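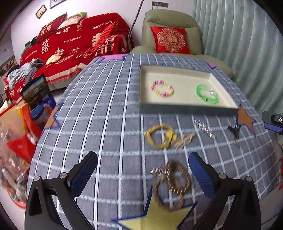
Okon Jewellery Roll

Item no. 2486

A soft travel roll for chains, bracelets and rings. It ties shut with a cotton tape and lies flat in a drawer or suitcase.

Inside are 5 zipped pockets, 2 ring bars and a strip of snap loops. Fasten a necklace through a loop before rolling and the chain stays straight – fine chains are best kept one to a loop. The pockets suit heavier bracelets and watches.

Outer: brushed cotton. Lining: anti-tarnish cloth.
Colours: Slate, Moss, Oat. Moss is back in stock in October.

Care
Wipe with a damp cloth and dry flat. Do not machine wash, as this removes the tarnish treatment. Put jewellery away dry.

Delivery
Sent from our Orport warehouse by tracked post. Unused rolls can be returned with the tape still banded. Spare tapes are sold separately, item no. 956.

Customer review
"Bought the Slate one for a long trip. Nothing tangled. The ring bars are a bit stiff at first – they loosen up with use. I would like one larger pocket for bangles."
Oleksandra Vakulenko, 10/19/22

See also: Dondo ring box, Pylypenko polishing cloth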